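**Straws on the table or in the tray?**

**perihan_y** – 09/11/2019
We're setting up the round white table for the kids' craft afternoon. I want the wrapped treats in the hexagonal tray and the straws loose, for bending into shapes. Sevim says everything should go in the tray. Opinions?

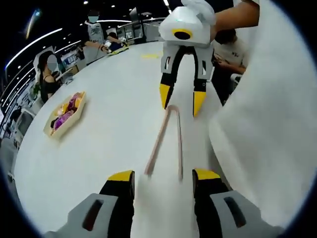 *Bent straw and the tray on the round table*

**sevimk**
I still say tray. Loose straws roll off and somebody steps on them.

**italo_r**
A bent one won't roll. I'd leave them out, 3 per kid. If you put them in with the wrappers, everyone digs for candy first.

**sevimk**
Then use a cup. We had 200 straws in June and found them under the radiators for weeks.

**glindsay**
Cup works for the straight ones – bent ones tangle. Wipe the table too, I can see smudges on it.

**perihan_y**
OK, cup for the straight ones, treats stay in the tray. Will wipe it down before 4.

**italo_r**
Still think the cup gets knocked over, but fine.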